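Kitchen & Laundry > Storage and Organizing

Thread: Under-sink pull-out, Karden or Lacroix?

mapleside_jo
Posted 17th October
We're redoing the cabinet under the kitchen sink and I want a two-tier pull-out for the dish soap, spray bottles, trash bags and dishwasher tablets. I've narrowed it down to the Karden and the Lacroix. The Karden is cheaper and all plastic. The Lacroix has metal runners and screws to the cabinet floor. We rent, so I'm a bit wary of screws. Has anyone lived with either one for more than a few months?

ferncreek66
Had the Karden for a year and a half. It does the job. The bottom tray slides fine with light stuff in it. Put a full jug of bleach at the front and it tips forward when you pull it all the way out. I keep the heavy bottles at the back now and the sponges at the front.

otto_b
I'd go Lacroix. Plastic runners wear out, and under a sink they get gritty from spilled dishwasher powder. Mine has metal ones and I wipe them down every couple of months. Four small screws, and you can fill the holes when you move.

mapleside_jo
Does the Lacroix clear the trap? Our drain pipe comes down pretty far forward.

otto_b
Depends which way round you build it. The top tray can be fitted on the left or the right. Measure from the cabinet floor to the lowest part of the pipe before you order. The box doesn't give that number, you have to look in the leaflet.

Guilan Tan
I'm going to disagree with both of you. I had a pull-out for years and took it out in December. With the drain, the shutoff valves and the dishwasher hose, there was so little room left that the trays were half the size I needed. I now use two plain plastic bins with handles. One is for everyday things and one is for stuff I only need now and then. If there's a leak, I lift both out and I can get at everything.

I also don't screw anything to a cabinet floor under a sink. Water gets into the holes and the board swells.

otto_b
Never had swelling. A dab of silicone in each hole before the screw goes in takes care of it.

Guilan Tan
That works if people do it. Most won't.

ferncreek66
Bins are fine for some people, but I end up with everything standing in one bin and the thing I want at the bottom. I like being able to see it all at once.

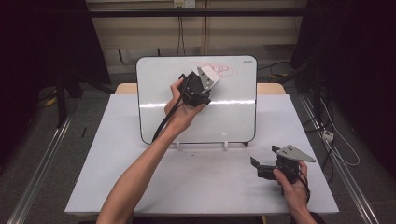
Can you put the Karden trays in the dishwasher?

The trays come off the frame and can go on the top rack, but wash the frame by hand. Mine has been through plenty of times with no warping. Take the rubber feet off first or you'll be fishing one out of the filter.

pdx_hallie
Chiming in as someone who bought the wrong one first. I got the Zarno because it was on sale, and the side rails are so low that spray bottles fall over every time you slide it. I moved it to the bathroom for washcloths and it's OK there. Whatever you get, check the height of the rail on the upper tray.

mapleside_jo
Good to know, Zarno was going to be my backup. What did you replace it with?

pdx_hallie
The Karden. I agree with ferncreek that it tips, but I don't keep bleach in the kitchen so it doesn't bother me. I stuck mine down with mounting tape instead of leaving it loose. Clean the floor with rubbing alcohol first and let it dry or the tape won't hold.

otto_b
Tape under a sink is asking for trouble. It lets go as soon as it gets damp.

pdx_hallie
Hasn't so far.

Guilan Tan
One more thing for the bins. Put a boot tray or a cut-down shelf liner under whatever you choose. I use the ribbed liner from Combridge. It comes on a roll and you can trim it around the pipes with kitchen scissors. It catches the drips from the soap bottle, and there are always drips from the soap bottle.

ferncreek66
Second the liner. Same one here.

mapleside_jo
Thanks everyone. I measured tonight and the pipe is too low for the Lacroix top tray on either side, so that one's out. I'm going to order the Karden and the liner, and try the tape on just the back two feet - if it comes loose I'll leave it off. Bleach is moving to the laundry room.

otto_b
Fair enough. Let us know how the runners hold up.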